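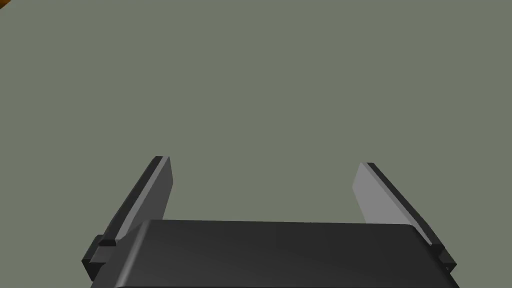

How often should the Kondatitz two-finger gripper kit be inspected while we have it on trial?
Every Thursday before the first run, and again after every 1,000 cycles if that comes sooner.

Erkonley trial, Espiritu cell — gripper checklist with comments

1. Finger mounts tight on both sides: OK. I went over them twice, as I always do, and was glad to find nothing had moved.

2. Fingers open and close evenly: OK. Ran it 5 times at slow speed. A lovely smooth motion, I must say.

3. Finger tips free of chips and burrs: OK. Please use a soft cloth on these and save the scraper for other jobs.

4. Grip force within the kit's limits: RECHECK. Of 3 test grips, 2 were fine and one read low. Brivier support kindly suggested redoing the zero setting, so let's try that before we think about sending anything back.

5. Emergency stop halts the fingers: OK, from both buttons.

6. Cable slack at full reach: OK for now, although I'd be happier with one more clip near the wrist.

7. Simulation model matches the installed finger length: NOT DONE. I ran out of morning, I'm afraid — whoever picks this up next, the settings sheet is in the front pocket of the binder.

Trial may continue at slow speed until item 4 is cleared.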